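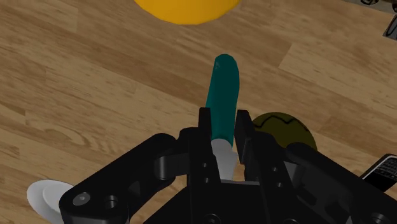
Graltach Hall Management Group
Minutes of the ordinary meeting held on Wednesday, August 26, 2026 in the small meeting room

Present: Chair, Secretary, Bookings Officer, Buildings Officer, two ordinary members.
Apologies: Finance Officer.

1. Minutes of the previous meeting
Agreed as a correct record, subject to one change at item 6, where "north gutter" should read "north-east gutter". Signed by the Chair.

2. Matters arising
2.1 Side gate. New latch fitted. Closed.
2.2 Insurance schedule. Revised copy received and filed. The rebuilding value is to be reviewed at renewal in March.
2.3 Kitchen extractor. Still noisy at the higher setting. Carried forward.

3. Main hall floor
3.1 The Buildings Officer reported on the survey by Traletti. The boards are sound. The finish has worn through along the route from the entrance to the serving hatch and in front of the stage. Moisture readings were within the normal range except beside the radiator on the east wall, where a slow leak at the valve has been repaired.
3.2 Two quotations were tabled. Traletti: £2,067, to sand the worn areas and recoat the whole floor. Onsri: £2,453, to sand and recoat throughout. Both include removal of dust and waste. Neither includes moving the piano.
3.3 Members discussed whether partial sanding would leave a visible change of colour. Traletti had stated in writing that some difference should be expected for the first year. The Bookings Officer noted that full sanding would need the hall closed for longer.
3.4 Resolved: to accept the Onsri quotation, five in favour, one against. The cost is to be met from the repairs reserve.
3.5 The hall will be closed for 3 days. Chairs are not to be put back until the contractor confirms in writing that the coating has hardened.
Action: Buildings Officer to agree dates. Bookings Officer to write to regular hirers.

4. Hire charges
4.1 The weekend deposit was considered. Resolved: to raise it to £45 for new bookings. Existing bookings to be honoured at the old rate.
4.2 The wording on late finishing was deferred.

5. Heating controls
5.1 The Plaltudura timer loses its settings after a power cut. The supplier has advised replacing the backup battery before considering a new unit.
Action: Buildings Officer.

6. Any other business
6.1 The outside notice board needs a new key. Secretary to order two.
6.2 Felt pads on the stacking chairs are missing in places and should be replaced before the recoated floor comes into use.

7. Next meeting
Date to be circulated once the floor works are confirmed.

The meeting closed at 8.50 pm.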